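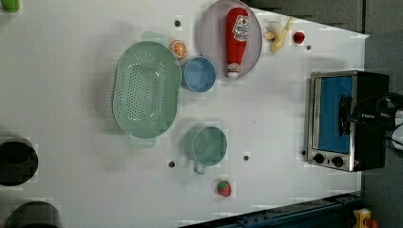
ABOUT US

Hi, and welcome to Biradik! I'm the owner, the buyer, the person who answers the phone and the person who washes the toy strawberries. We rent and sell play kitchen sets to preschools, home daycares, church nurseries, waiting rooms and anybody else with small people to keep busy. If it's pretend food or something to put pretend food in, I probably have it, or I've had it and can tell you how long it lasted.

I ran a home daycare in Runthorpe for 10 years before I did this. The play kitchen was always the busiest corner of the house, and it was also the biggest mess. Bowls went home in coat pockets. The bananas got chewed. Every October I'd order a new set out of a catalog, and every October half of what came in the box was stuff my kids didn't care about (tiny cardboard cereal boxes, flat in a week) and there was never a decent colander. Kids love a colander! They wear it, they wash grapes in it, they carry the whole dinner across the room in it. So I started putting together my own sets from odds and ends, and then the daycare across the road wanted one, and then their sister program over in Denley wanted 3, and I ran out of shelf space in my garage pretty fast.

These days we're in the old shoe repair shop on Gape Street. There's a long counter left over from the shoe days where I do the packing, and 40 bins along the back wall, sorted the way I think of them and probably the way no sensible person would. Citrus has its own bin. Ketchup is with the breakfast things, because that's where my daycare kids always put it and I gave up arguing.

What's in a set

No two are exactly alike, but I do have rules. Every set gets something to drain with, something to drink from, a plate, a bowl, and a mix of whole fruit and cut fruit. I like a banana with the peel open so the kids can see there's something inside. I like an orange slice next to the whole fruit for the same reason. And I always put in a bottle of something, usually ketchup, and it will end up on everything, including the strawberries. That's fine. I've been served a lot of strawberries with ketchup over the years and I said thank you every time.

Colors are a soft spot of mine. I go for pale greens and blues for the dishes when I can get them, and let the food be the bright part. A red ketchup bottle looks wonderful on a lavender plate, and a teal mug goes with just about anything. A teacher once told me the sets looked like a candy store that had calmed down, which I've decided to take as a compliment.

How renting works

You tell me how many children you have and how old they are, and I pack a bin to suit. You keep it for a season, then send it back and get a different one. The kids think they've got a brand new kitchen — and you don't have to find a closet for the old one. When a bin comes home I lay it all out on the table and go through it piece by piece. Anything cracked or tooth-marked goes in the trash, and everything else gets a good scrub, a rinse and a night on the drying rack. The mugs are the worst. I don't know what goes into those mugs and I've stopped asking.

If you lose a piece, please just tell me! I don't charge for the odd missing berry. I've got more than 1,000 loose pieces in the shop and I can nearly always match it. If your whole set of dishes has vanished we might need to have a conversation.

One thing I'm fussy about is size. The small round fruits are only packed for the older groups, so when I ask you for ages I do mean the youngest child who'll be in the room, including the little brother who comes along at pickup time. For toddlers I swap in bigger pieces and leave the cherries in their bin.

Come and see us

You're welcome to stop by the shop and build your own set. Grab a basket and dig through the bins — people usually come in for a plate or two and stay an hour. Parking is behind the building, and the bell sticks, so knock. If you're coming from Denley, call ahead and I'll have your swap bin at the door.

Page last updated March 26, 2009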